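Cable ties failing on a bundle that flexes – what should I use?
Stilley Community Help > Workshop and Home > Cables and wiring 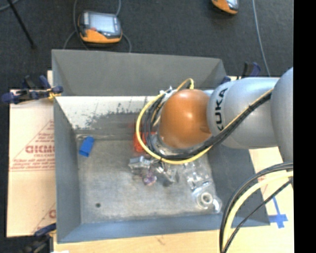
Yellow cable and tied black bundle on a KUKA arm, over a grey bin.

Posted by Noemi Russo

I have a bundle of 6 mm control cables feeding a sliding gate in my yard. It is held with ordinary nylon ties and hangs in a loop between the wall box and the gate. The ties nearest the moving end keep snapping, usually in January, and the outer jacket of one cable now has a shiny worn patch where the tie sat. The loop is 300 mm across when the gate is shut and tighter when it is open. Do I need stronger ties, or is the loop wrong?

Noemi

Concetta Rinaldi

Stronger ties will make the jacket wear worse. A narrow tie pulled tight clamps the cables together, and in a moving loop they need to slide past one another a little. The inner cables travel a shorter path than the outer ones. If they cannot slide, the difference is taken up as tension in the copper.

Remove every tie in the moving section. Fix the bundle firmly at each end with a rubber-lined clamp, leaving the part between free, and use wide hook-and-loop straps there, loose enough to turn by hand. Space them 200 mm apart.

For the bend, look up the figure for moving use on the data sheet. The figure for fixed installation is smaller and does not apply to you. Many flexible cables are given as ten times the outside diameter, so a 6 mm cable wants a radius of 60 mm at its tightest. Measure with the gate fully open, to the inside of the curve.

On the snapping: standard nylon goes brittle when it is cold and dry, and sunlight does the rest. Black UV-stabilised ties last longer outdoors – keep those for the fixed runs only.

Also check whether the cable itself is meant to flex. Solid-core alarm cable will break inside the jacket whatever you do to the outside.

gatepost_20

Had the same on mine. Put it in a Flolmont drag chain and forgot about it. Don't fill the chain right up, leave 20 per cent of the width spare. Bortolotti do one as well but the lid clips are fiddly with gloves on.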